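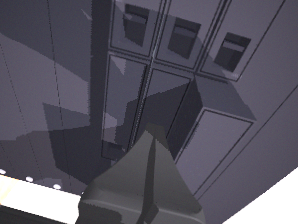 Lower right drawer out, gripper in front.

The Nerov cell has been down for most of October, if a thing that exists only inside a computer can be down. My day job is looking after real machines. In the evenings I look after one that has no bolts, no grease and no power bill beyond that of the Voltel workstation under my desk, and it still finds ways to need maintenance.

The fault this month was the drawers. I had rebuilt the cabinet from a MacKinnon furniture model, bought cheap, and every time the arm pulled a drawer past a certain point the joint gave a shiver and the drawer shot back in like it had remembered something embarrassing. On a real cabinet you would look at the slides. On mine you look at a text file 3,457 lines long, written partly by me and partly by an earlier me who didn't believe in comments.

Line 463 was the culprit. Drawer travel was in centimeters and everything else in the file is in meters. The solver had been doing its best with a cabinet whose drawers could, on paper, slide out through the wall and down the street. I fixed that, then raised the damping on the drawer joints until the shivering quit, then lowered it again when pulling one became like dragging a boat.
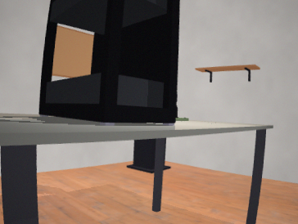 Checking the geometry is the other half of the upkeep, and I do it the way I'd do it on a shop floor, by getting down low and looking at where things meet. The physics doesn't care what the furniture looks like. It cares about the collision shapes, and those are boxes I typed in by hand while eating dinner. So I park the view near table height and go down the list: cabinet sitting on the tabletop, yes. Wall shelf on its brackets, yes. Center leg of the table reaching the floor, no, it stops short of the boards. The tabletop is pinned to the world and would stay up with no legs whatsoever, so the leg goes on the list under "cosmetic," where it can keep the other cosmetic items company until I retire.

The arm itself got a proper service too. It has six joints, and I had copied the friction values for five of them from a notebook and left the last one at zero, so the wrist would drift a little whenever it was told to hold still. I had been blaming the Clenby gripper model for that all summer. Sorry, Clenby. 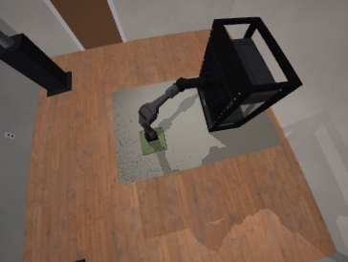 With the wrist behaving, I redid the home position. The old one sent the elbow through a stretch where it had two equally good ways to bend and picked between them with no consistency at all. I moved home a little farther out, reran the limit checks, and made the startup script refuse to run if any joint wakes up outside its range. It refused to run right away -- joint three, a sign error, mine.

My restart routine now goes like this. Load the cell with gravity off and see if anything moves. Turn gravity on and see if anything moves that shouldn't. Open and close each drawer by command, with the arm parked. Then let the arm try it, slowly. I used to skip straight to the last step, and that's how I came to lose a whole evening to a drawer that was opening perfectly well into a collision box left over from the previous cabinet.

Still open: the leg, a contact warning that shows up only after midnight (I suspect the operator), and splitting that text file into pieces a person could read. I'll get to the file first. Probably after I've saved four more copies of it.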